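Refurbished office PCs - is the "51-point check" worth paying for?

tinlid_dave
My mum needs a computer for email and the family tree. Grabner want 3,000 crowns for a refurbished tower with their "51-point check", and the same model untested is a lot less on the market stall at Brenen. I've asked twice for the list of points and had a brochure both times. Has anyone seen it?

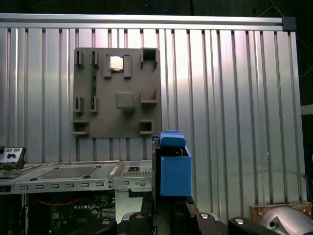
Musyoka Khaemba

I've seen one from a different seller. Point one was "power lead present" and point two was "power lead undamaged". You can get to 51 quite quickly that way. What I'd want to know is how old the drive is and whether they replaced it, and those are the two things they go vague on.

plumline
Bit harsh. I bought from Grabner in July and it's been fine. Two months, no trouble, and they answered the phone when I couldn't get the sound working.

tinlid_dave
Glad it's fine, but two months of being fine doesn't tell me the check did anything. The stall one might have been fine too. 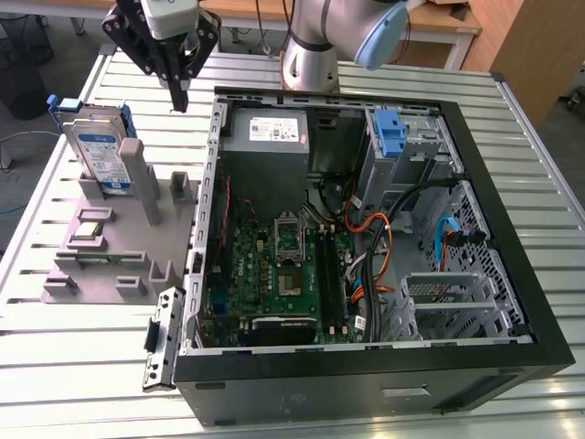
Skasach, 7th September

Chia-jung Ng
Long post, sorry. I added up what our sports club spent on second-hand computers and it came to 1,846 crowns in repairs, nearly all of it on machines with a certificate. The untested ones broke as well, I'm not claiming otherwise. My complaint is that the certificate didn't get us a single free repair. Every fault was "wear and tear".

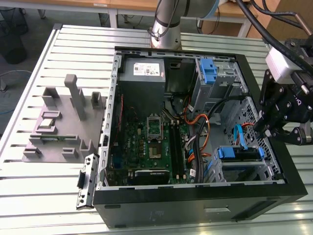 Open tower on its side, processor socket and both memory slots empty.

plumline
Then your quarrel is with the warranty and not the check. Did you read the terms before paying?

Chia-jung Ng
I did. "Wear and tear" wasn't defined anywhere, and I should have walked away at that point. Ganlow at least put theirs on one page, though I don't much like their prices either.

Musyoka Khaemba
Ganlow's page leaves out who pays the postage. Ask - I didn't, and I paid it both ways. 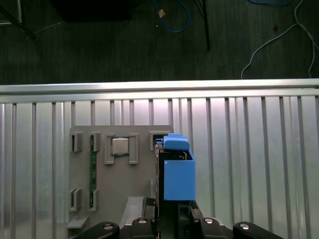

Processor and a narrow green circuit board in grey holders.

plumline
I still think a beginner is better off with a shop than a stall. Dave's mum isn't going to be swapping memory on the kitchen table.

tinlid_dave
No, that'd be me, and I'd rather not either. I'll write to Grabner once more and ask for the drive's age and the postage terms. If it's another brochure I'm off to Brenen.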